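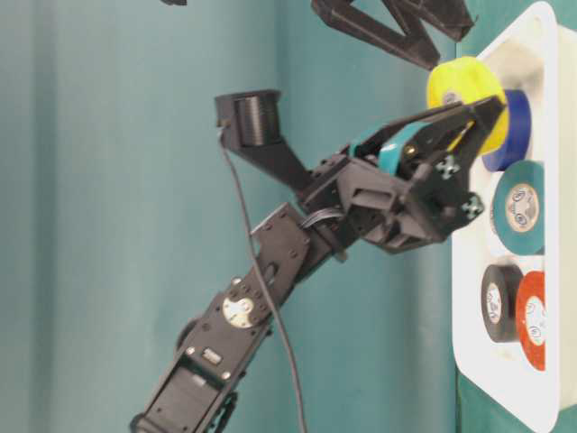 Cómo ordenar la discografía de una banda en una hoja de cálculo

Soy Wouter Van Wijk y el español no es mi lengua materna, así que pido disculpas por los errores. Desde hace 9 años colecciono discos de grupos pequeños, y en este tutorial explico el método que uso para hacer una discografía completa. Como ejemplo tomo a Susholm, una banda que publicó casi todo con el sello Zerker.

1. Preparar las columnas

Abra una hoja nueva y escriba estos títulos en la primera fila: título, formato, sello, número de catálogo, año, mes y fuente. La columna «fuente» parece aburrida, pero le va a servir mucho cuando dos páginas web dan fechas distintas.

2. Separar los formatos

No mezcle los álbumes de estudio con los EP. Yo hago una pestaña para cada formato. Susholm tiene seis álbumes y 19 sencillos, y en una sola lista era muy difícil encontrar algo.

3. Anotar las ediciones

Un mismo disco puede salir dos veces. El álbum «Sisstead» salió primero en octubre con Zerker y al año siguiente con Cuypers, con otra portada y una canción más. En este caso escribo dos filas con el mismo título y pongo el número de catálogo de cada una.
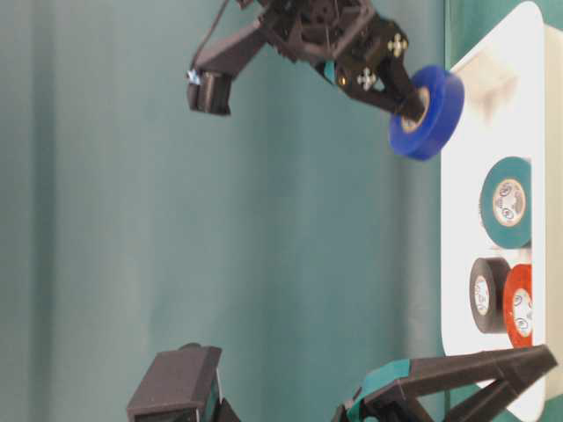

Si la edición es limitada, añado la tirada en una nota. La de Cuypers fue de 1.430 copias, según la hoja que viene dentro del disco.

4. Comprobar las fechas

Mire primero el disco mismo, después la página del sello y al final las tiendas. El año impreso en la contraportada es a veces el año de la grabación, por eso conviene comparar. Cuando no estoy seguro, dejo la celda en amarillo y continúo con la siguiente.

5. Guardar y compartir

Ordene cada pestaña por año y después por mes. Guarde una copia en formato CSV, que se abre en casi todos los programas. Si encuentra un sencillo de Susholm que falta en mi lista, escríbame con el número de catálogo, por favor.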